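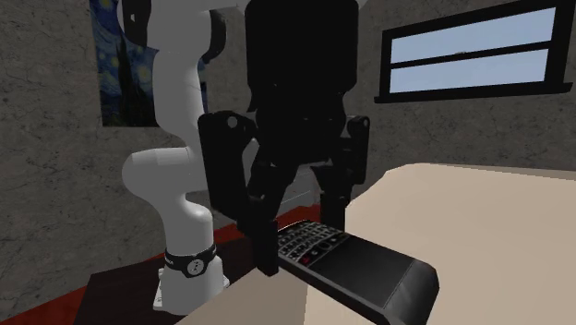
The simulated arm's gripper straddles a television remote in the living room set, one of the household tasks assigned to the Erkdale robotics club.

Grip Width and Other Problems

At four in the afternoon the lab at Erkdale is running six copies of the same living room. Each has a couch, a table, a window and a Van Gogh on the wall, and in each a white arm is trying to get hold of a television remote. Wichai Rattanakul, a second-year student, has his copy paused and is reading a table of joint angles.

"It's coming in square to the couch," he says. "The remote isn't square to the couch."

The task is called Remote, and it is the third of five in the household track of the Brovwood Challenge, a simulation-only contest for college clubs. A team submits a control program. The organizers run it on 300 trials, with the position and rotation of the object changed each time, and score the fraction that end with the object lifted and held for 2 seconds. Entries close in March. No team touches a physical robot at any stage, and no team sees the trial layouts in advance.

Erkdale entered for the first time last year and placed near the bottom. Its program did well on blocks and cups. It did poorly on anything long and flat.

The reasons are mostly geometric. A two-finger gripper closes along one line. A cup looks the same from every side, so that line can point anywhere. A remote has to be taken across its narrow side, which means the wrist must turn to match the object before the fingers come down. If the wrist is off by a few degrees, the object will usually rotate into line as the fingers close. Past a certain error, one finger lands on top of the casing and the arm pushes it into the cushion.

The cushion is the second problem. On a hard table, a planner can send the fingertips to a fixed height and be safe. The couch in the contest scene has a rounded edge, and the remote can be placed close enough to it that the two ends sit over surfaces of different slope. Last year's program assumed a flat support everywhere.

"We had one number for table height," says Kanyarat Thongdee, who leads the software group. "It was a constant at the top of the file. The couch was a table as far as we were concerned, and we drove straight into it."

The new program, which the students call Kokov, treats the approach as three separate steps. The first estimates the long axis of the object from the depth image. The second turns the wrist and lowers the gripper to a standoff height of 50 millimeters above the estimated surface. The third descends slowly until the simulated contact force rises, then backs off slightly and closes. Only the third step uses force. Thongdee wanted force in the second step as well, and the group argued over it for most of the fall term before settling on the simpler version.

Karthikeyan Devadiga wrote the axis estimate. His first version fit a line through every point above the cushion. It worked until the gripper entered the camera's view, at which point the fingers were counted as part of the remote. The present version masks out the arm using its known joint positions. He is not satisfied with the mask, which is generous and sometimes removes the end of the object too.

"You lose the tip and the axis barely moves," Devadiga says. "You lose the tip and part of the middle, and now it thinks it has a square."

Testing takes up more time than writing. Each change is run against a local set of 200 layouts, generated by a script that Yaowalak Chuensuk maintains. She keeps the failures in a shared folder sorted by cause: wrist angle, height, slip, collision. Slip has become the largest group, in part because the others have shrunk. The remote's front panel is smooth, and a grasp far from the center of mass lets the heavy end sag during the lift. Chuensuk has asked for the grasp point to be moved toward the center. Rattanakul's objection is that the center is often where the cushion curves most.

The club's adviser, Sunee Kaewmanee, teaches the controls course and stays out of the code. She requires a written note with each change stating what was expected and what was measured. Several of the notes say only "no effect." She counts those as complete.

She is also careful about what a score in this contest means. Contact between a rigid finger and a soft cushion is approximated in the simulator, and friction is a single value per surface. "A program that does well here has done well here," Kaewmanee says. She would like to see the club try Kokov on hardware next year, and has put in a request for bench space in the Russo building. The request is pending.

Rattanakul resumes his run a little before five. He has changed the sign on one wrist term, and the note for it is already written, with the second line left blank.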